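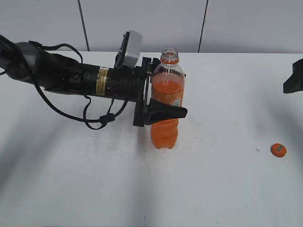 최종 수정: 1월, 일요일 오후

집중 시간을 파는 사람들

새해가 되면 메일함에 꼭 들어오는 광고가 있다. 올해는 시간 관리 앱 Flaretti다. 하루에 한 번, 60분 동안 알림을 모두 막고 한 가지 일만 하면 업무량이 눈에 띄게 늘어난다고 한다. 구독자 몇 분이 이 앱을 다뤄 달라고 하셨고, 그중 한 분은 이미 연간 결제를 하셨다고 했다. 그분께는 죄송하지만 이번 호는 칭찬하는 글이 되기 어렵겠다.

먼저 광고에 나오는 숫자부터 보자. Flaretti 홈페이지 첫 화면에는 "사용자 1647명이 증명한 집중의 힘"이라고 적혀 있다. 출처를 눌러 보면 Draltby라는 조사 업체가 만든 요약 보고서로 넘어간다. 요약만 있고 본문은 없다. 본문을 달라고 두 번 메일을 보냈는데 한 번은 자동 응답이 왔고 한 번은 아무것도 오지 않았다. 그래서 내가 읽은 것은 요약본 몇 쪽이 전부라는 점을 미리 밝혀 둔다.

요약본에 따르면 응답자는 모두 앱을 한 달 이상 쓴 사람이다. 여기서부터 걸린다. 한 달을 못 채우고 지운 사람은 처음부터 조사에 들어오지 않는다. 헬스장에 석 달째 다니는 사람만 모아 놓고 운동이 할 만하냐고 물으면 대부분 그렇다고 답할 것이다. 중간에 그만둔 사람이 얼마나 되는지는 요약본 어디에도 나오지 않는다. 나는 그 숫자가 제일 궁금하다.

질문 방식도 이상하다. "Flaretti를 쓴 뒤 집중력이 좋아졌다고 느끼십니까?"라는 문장에 다섯 단계로 답하게 했는데, 그 가운데 셋이 긍정이다. 매우 그렇다, 그렇다, 어느 정도 그렇다. 부정은 둘뿐이고 중간은 없다. 이렇게 물으면 별생각 없는 사람도 긍정 쪽에 들어가게 된다. 그리고 느꼈다는 말과 일을 더 했다는 말은 다르다. 나도 책상을 치운 날에는 일을 많이 한 기분이 드는데, 저녁에 보면 원고는 그대로다.

비교 대상이 없다는 문제도 있다. 앱 없이 휴대전화를 다른 방에 두고 똑같은 시간을 보낸 사람들과 견주어야 앱의 효과를 말할 수 있다. 그런 조사가 따로 있다면 읽어 보고 싶다. 요약본은 앱을 쓰기 전과 후를 본인 기억으로 비교하게 했을 뿐이고, 한 달 전에 내가 얼마나 집중했는지 정확히 기억하는 사람이 있을지 모르겠다. 돈을 내고 한 달을 버틴 사람이라면 전보다 나아졌다고 기억하고 싶어지는 것도 자연스럽다.

경쟁 앱인 Toom은 이 점에서 조금 낫다. 적어도 홈페이지에 효과를 증명했다는 말은 없다. 타이머가 있고, 기록이 남고, 무료판에서도 기능이 거의 다 열린다. 다만 Toom도 연속 사용 기록을 지나치게 내세운다. 며칠째 이어 썼는지 커다란 숫자로 보여 주고, 하루를 빼먹으면 처음으로 돌아간다. 아파서 누워 있던 날에 앱을 켜서 타이머만 돌려 본 적이 있다. 그 시간에 나는 자고 있었고 기록에는 집중 완료로 남았다. 이런 기록을 모아서 사용자 평균 집중 시간이라고 발표한다면 나는 믿지 않을 생각이다.

직접 써 본 이야기도 해야 공평하겠다. 나는 Flaretti를 무료 체험 기간 동안 썼다. 첫 주에는 꽤 좋았다. 오전에 알림을 막아 두니 확실히 조용했고 미뤄 둔 번역 일 하나를 끝냈다. 그런데 그 주에는 마감이 있었다. 마감이 있는 주에는 무슨 앱을 깔아도, 아무것도 안 깔아도 일을 한다. 둘째 주에는 마감이 없었고 타이머가 도는 동안 냉장고를 세 번쯤 열어 보았다. 알림은 막혀 있었지만 냉장고는 막히지 않았다. 셋째 주부터는 타이머를 켜는 일 자체를 잊었다.

앱에 들어 있는 기능이 전부 쓸모없다는 말은 아니다. 알림을 한꺼번에 막는 버튼은 편하고, 정해 둔 시간이 끝날 때 나는 소리도 거슬리지 않는다. 하지만 웬만한 휴대전화에는 방해 금지 기능이 이미 들어 있고 타이머도 들어 있다. Flaretti가 따로 파는 것은 통계 화면인데, 주간 그래프와 월간 그래프와 집중 점수라는 것이 나온다. 집중 점수를 어떻게 계산하는지는 도움말에 없다. 내 점수는 300점으로 시작해서 마감 주에 올랐다가 그다음 주에 내려갔고, 왜 그런 점수가 나왔는지는 끝내 알 수 없었다. 만점이 얼마인지도 모른다.

왜 하필 한 시간인가 하는 의문도 남는다. 앱의 설명으로는 뇌가 깊이 몰입하는 데 알맞은 길이라고 한다. 근거로 걸어 둔 글은 같은 회사 블로그였고, 그 글은 다시 다른 블로그 글을 가리켰고, 거기서 링크가 끊겼다. 교정 일을 하는 사람과 코드를 짜는 사람과 아이를 보면서 틈틈이 장부를 쓰는 사람에게 똑같은 길이가 맞을 리가 있을까. 나는 교정을 볼 때 30분이 넘으면 오자가 눈에 안 들어온다. 초고를 쓸 때는 두 시간도 금방 간다. 설정에서 길이를 바꿀 수는 있는데, 그렇게 하면 집중 점수가 덜 오른다.

회사에서 단체로 도입하는 경우는 더 조심스럽게 보고 싶다. Osau에 있는 어느 사무실에서 일하는 구독자분이 사연을 보내 주셨다. 부서 전체가 오전 같은 시간에 앱을 켜고, 그동안은 서로 말을 걸지 않기로 했다고 한다. 처음에는 반겼는데 얼마 지나지 않아 팀장이 각자의 주간 그래프를 회의 화면에 띄우기 시작했다. 그 뒤로는 다들 전화가 오면 타이머를 켠 채로 복도에 나가서 받는다고 한다. 그래프는 훌륭하게 유지되고 있다고 덧붙이셨다. 한 곳의 이야기라 일반화할 생각은 없지만, 기록을 윗사람이 본다면 기록의 성격이 달라진다는 것쯤은 짐작할 수 있다.

그래서 지금 결제할까 고민하는 분들께는 순서를 바꿔 보시라고 권한다. 먼저 2주만 휴대전화를 손이 닿지 않는 곳에 두고 부엌 타이머로 해 보시면 된다. 길이는 마음대로 정하고, 그날 끝낸 일을 종이에 한 줄씩 적는다. 몇 분 집중했는지는 적지 않아도 된다. 그래도 앱이 필요하다 싶으면 그때 월간 결제로 시작하시라. 연간 결제 할인은 꽤 커 보이지만, 1월에 산 연간 이용권을 여름에도 쓰고 있을지 스스로에게 물어보고 누르시길 바란다. 참고로 해지 버튼은 설정, 계정, 이용권 관리, 더 보기 순으로 들어가야 나온다. 더 보기 안에 있어서 나도 한참 찾았다.

Draltby에서 본문 보고서가 오면 읽고 다시 쓰겠다. 혹시 Flaretti를 깔았다가 한 달 안에 지운 분이 계시면 이 메일에 답장으로 이유를 적어 주시면 좋겠다. 잘 쓰고 계신 분의 답장도 받는다. 다음 호에서는 지난번에 예고한 대로 독서 기록 앱의 연말 결산 화면을 다룬다.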